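Search this diary
Search Go

Workshop diary, Mirnby shared workshop
2025-10-20

Work on the Pronum hand tool continued throughout the day. The purpose of the session was to settle the finger mount, which has been under revision since February, and to begin recording with both units. Mahlet Tsegaye attended from the morning. Bayu Chin joined after lunch and remained until the lights were put out.

The first matter was the left finger. The printed part supplied by Pelupessy had been made to the earlier drawing, and the two screw holes at the root did not meet the holes in the mount. It was agreed that the part should be drilled out by hand and a new one ordered. Drilling took longer than it ought to have done, as the bit supplied with the bench drill is blunt. I have entered a request for a replacement in the workshop book. This is the second such request in my handwriting on the same page.

The marker squares were then printed again and fixed to the fingers. The previous set had been printed on glossy paper and threw back the ceiling lights, with the result that the tracking software lost them whenever the tool was turned towards the middle of the room. The new set is on matt paper. Bayu trimmed them with a knife and steel rule and discarded two whose borders he considered uneven. I should have accepted both of them, but he was probably right to be strict.

Calibration was attempted in the late morning and abandoned twice. On the first attempt the software reported an error of 83, a figure for which neither Mahlet nor I could find any meaning in the notes. On the second it reported nothing at all. The third attempt was made after the cable had been changed, and was accepted. The opening of the fingers now reads correctly at both ends of its travel, with a small fault in the middle that I intend to leave alone for the present.

The afternoon was given over to the main floor, with one unit in use at the laundry end, near the stairs, and further work going on beyond the counters.
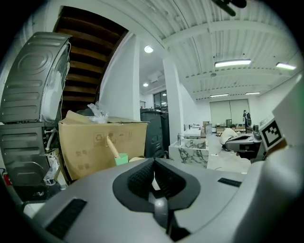
Section: Builds / Hand tools

The black rubbery mount between the fingers is the part that has caused the most discussion. Mahlet holds that it is too soft and will creep under load. My own view is that a harder grade would pass every knock straight into the body, and the body is light grey plastic with very little to spare around the slots. We have agreed to keep the present one for 2,000 openings and then to measure it. If it has moved, I shall give way.

Recording was started on the Omen computer and ran for 18 minutes before the disk filled. The cause was old material from the February trials, which I had undertaken to remove and had not. I cleared it during the tea break – a tedious business, as each folder had to be checked against the list before it was deleted. The second recording was stopped by us at the planned point and has been copied to the shared drive.

Costs were discussed briefly. Mahlet proposed that a second pair of fingers be ordered together with the replacement part, to save on carriage. This was agreed. The question of a better camera was put off, Bayu being of the opinion that the present one should be given a fair trial first.

Outstanding for the next session: the new left finger, the fault in the middle of the travel, and a proper label for each unit so that the recordings can be told apart. Bayu has taken the spare cable home to test it. The bench key is back on its hook.

3 comments
18 shares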